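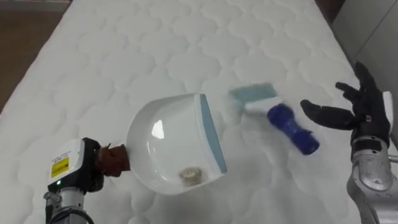 Garkdale, 15 Mar 2024

Spent the day on the mattress task again. Dustpan in the left gripper, brush just off the open right hand. The planning side is mostly fine now. Contact is where the time goes.

The main problem is stiffness. A tabletop pushes back the same everywhere. Quilting doesn't. Press 3 mm too deep on a seam and the brush drags, press the same on a puffy part and you get nothing useful. We dropped position control on the vertical axis and now regulate force there instead.

Second problem is seeing the crumbs. Beige on white, with shadows in every stitch line. The old segmenter called half the seams debris. Gwenllian Vaughan relabeled 3,000 crops by hand and retrained it. Much better on the seams, still bad near the piping.

Cauã Sampaio rewrote the two-arm planner in October. It used to plan each arm alone and check for collisions after. Now the pan lip is the reference and the brush path is solved relative to it, so if the pan shifts the stroke shifts too.

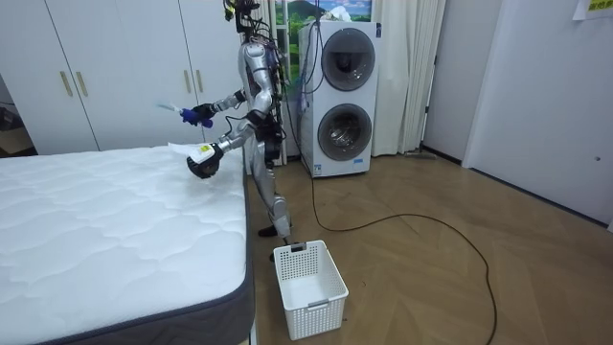
Whole-body balance has to be in the loop for this. Reaching over the bed moves the center of mass forward, and the arm controller used to find out last. We feed it the planned reach 38 control ticks early — enough to lean back before the arms go out.

Logging goes through Memon. I added a replay view that lines up wrist force with the camera feed. Should have done that a year ago. Found a timestamp offset of 107 ms between the two on the first afternoon.

Still open: regrasping the brush when the handle rolls in the fingers. The tracker loses it when it moves fast, and the pose estimate comes back flipped. Trying a handle-only model next.

Config files for the force controller go up on the Lomier repo once I clean out the hardcoded paths.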